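We use cookies to remember your settings and measure traffic. Accept | Manage

Brirkus handheld bag sealer: review
5 min read

The Brirkus is a corded impulse sealer from Hirnesus, built for closing plastic food bags at home. The heated strip sits in the lower jaw under a woven cover. The upper jaw carries a silicone pad. A dial on the side sets the heating time in 7 steps, and a light goes out when the cycle ends.

I tested it on thin produce bags, snack packaging with a metallic inner layer, and the thicker film used for rice and dried beans. Each seal was filled with water, hung upside down overnight over a tray, and then pulled apart by hand.

Thin film seals at steps 1 and 2. Anything higher burns through at the corners. Metallic packaging needs step 4 and a flat, crease-free edge. Thick film is harder to judge: step 5 gave a full bond on most bags, but side folds, where four layers meet instead of two, leaked until I went to step 6 and held the jaw shut while the strip cooled. The manual does not mention cooling time. It should. 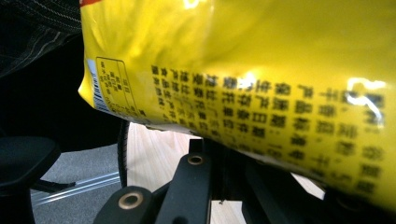
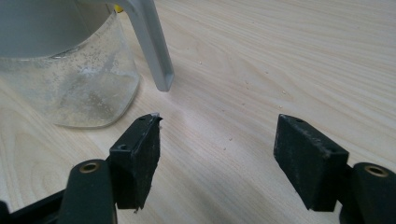
Top: yellow bag with Chinese print. Bottom: translucent container with a gray handle, on a wooden tabletop.

Powder is the main source of failed seals. Flour or starch on the inside of the opening keeps the two faces from bonding, and the fault is hard to see until the bag is squeezed. Wiping the inside with a dry cloth fixed this in every case. For flour, sugar and anything scooped daily, a lidded container is still faster.

The jaw is 200 mm long, so wider bags take two overlapping passes. The overlap held under water but looks untidy. After 100 seals the woven cover had browned in the center and was still smooth. One spare cover and one spare strip are in the box, and both can be changed with a small screwdriver.

The Salminen sealer I used before this one has a shorter jaw and no timer. It is lighter and stores in a drawer. The Brirkus needs shelf space, and its cord is too short to reach a counter from a low outlet.

Good: even heat, clear dial, spare parts included.
Bad: short cord, thin manual, loud click at the end of each cycle.

Recommended for thick film. For thin bags only, the Salminen is enough.

Reviewed 19/03/2022

© Flarkura Kitchen Tests | Contact | Back to top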